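Mota Towel Care: Frequently Asked Questions
Updated December 5, 2022

How do I flatten a towel before folding?
Lay it lengthwise on a hard, clean surface and smooth it from the center toward the ends. Old fold lines can stay visible until the next wash.

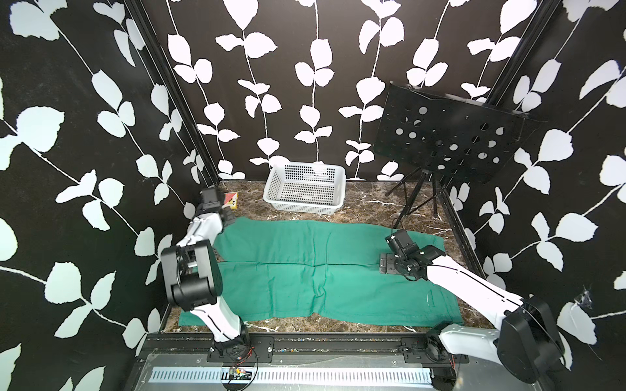

Green cloth laid out on a marble-effect surface, center fold line visible.

Can I store towels in a perforated basket?
Yes, once they are fully dry. Allow 4 folded hand towels per basket. Keep the side holes clear of the wall.

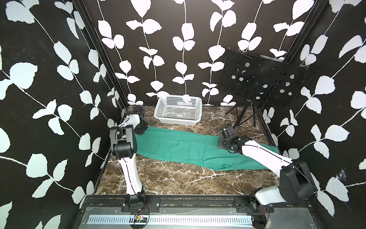 Folded edges should face up so that one towel can be pulled out without disturbing the stack.

Does fabric softener affect absorbency?
Yes. Skip it for the first 8 washes.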